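Skornent opens orders for the Brilau practice kit

BIDWOOD, July - I've been putting off writing this release because every time I sit down to do it, somebody calls me over to look at one more thing the arm has learned to do. So I'm writing it with my back to the room.

We're Skornent, a small shop in Bidwood, and starting this month you can order Brilau. It's a practice kit for people who teach robot arms household jobs - labs, colleges, and the occasional very determined hobbyist. You bring the arm. We send the task cards, the recording software, the scoring sheets and a set of mounting plates, and you can be collecting your first runs the same afternoon (assuming your bench is bolted down, please bolt it down).

Why kitchens first? Well, they're full of small, fussy jobs. Pick up the pot, put it in the sink, open the oven, turn the knob. Liya Alemayehu wrote most of the task cards and she was strict about it: every card has to fit on one side of paper, and you have to be able to reset it in under 55 seconds. I argued for longer tasks. I lost, and after a week of resetting things by hand I was very glad I had!

We do our own testing on a play kitchen, and the pot and stove cards are the ones I'd start with if you're new to this.
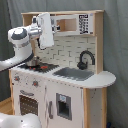
Brilau comes in two sizes. The starter box has 55 cards and one software seat, and the full box has 604 cards and as many seats as you need. Both work with the Kalinowski plate pattern, and if your arm uses something else, Shahzad Sethi will cut you an adapter for the cost of shipping. Send him a drawing with the measurements on it. He does not enjoy guessing from phone photos.

"I wanted a kit where a student could walk in at 2 and have something worth looking at before dinner," says Waqas Talpur, our head of product. "The cards are short, the scoring is plain, and you can see right away which grasp needs more work."

Our first run is 1000 boxes across both sizes, and we ship in the order the orders come in. Schools can ask for a loaner before they buy. Areeba Gondal handles those, and she'd like to know what arm you have and how much table you can spare.

Laundry cards are next on the list. I've seen the drafts and there are a lot of socks.

Press contact: Sidra Afridi, Skornent, Bidwood. Review boxes available on request.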